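The Club That Spent a Winter on One Door

By the Sestard staff

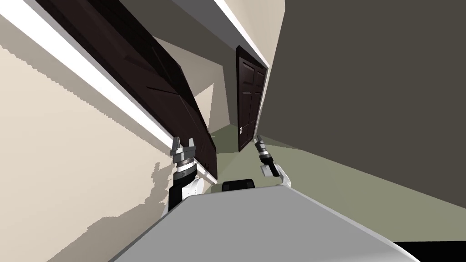 The Menon robotics club has 34 members, a room with two working outlets, and one ambition, which is to get a simulated robot through a closed door at the end of a hallway. They have been at it since last March. The robot has now made 187 scored attempts. I asked the club captain, a senior who agreed to talk as long as I didn't print a name, how many of those had ended on the far side.

"Define ended," the captain said.

The project is called Skeretico, a name that won a vote nobody now admits to voting in. It exists entirely in software. The hallway, the doors and the two-armed robot are all rendered on a computer, and the student drivers see the corridor from just above the robot's own body. The club chose simulation for the usual reason, money, and has come to appreciate it for another.

"If we'd done this with hardware we would owe the school a building," the captain said. "In the sim you hit reset and the wall forgives you."

The hard part, I had assumed, would be the knob. It is small and silver and sits on a dark brown door, and a gripper with two fingers is a poor substitute for a hand. The captain let me finish this theory before telling me it was wrong.

"The knob is week three. Weeks one and two are not falling over. The robot leans, the arm reaches, the weight goes with the arm, and pretty soon you're looking at the hallway like you're on a sinking ship. New members think the monitor is broken."

A sophomore who writes most of the arm code was less cheerful about it. "People say 'just move the arm slower.' We moved it slower. It tipped over slower."

Much of the club's time goes into arguing over what the second arm should do. One faction wants it tucked in and quiet. The other wants it held up as a counterweight. The sophomore belongs to the second group and has a spreadsheet. The captain belongs to the first and has, by all accounts, stopped opening the spreadsheet.

"It's a healthy disagreement," the captain said.

"It's been five months," the sophomore said.

All this is headed for the Gesgate student challenge in March, where teams run their code on a hallway they haven't seen before. The score is out of 300, with points for reaching the door, touching the knob, turning it and getting through. Menon's best practice run stands at 285. The missing 15 points went to the doorframe, which the robot struck on its way out with what the captain called "a lot of confidence."

I asked whether that run had been repeated. There was a pause while the two of them looked at each other.

"We have the recording," the sophomore said.

Members meet Mondays and Thursdays after last period, and the club is still taking people who can write a little Python or are willing to watch a progress bar. Asked what a newcomer should expect to do first, the captain considered the question seriously.

"Name the log files," the captain said. "We have 12 called final."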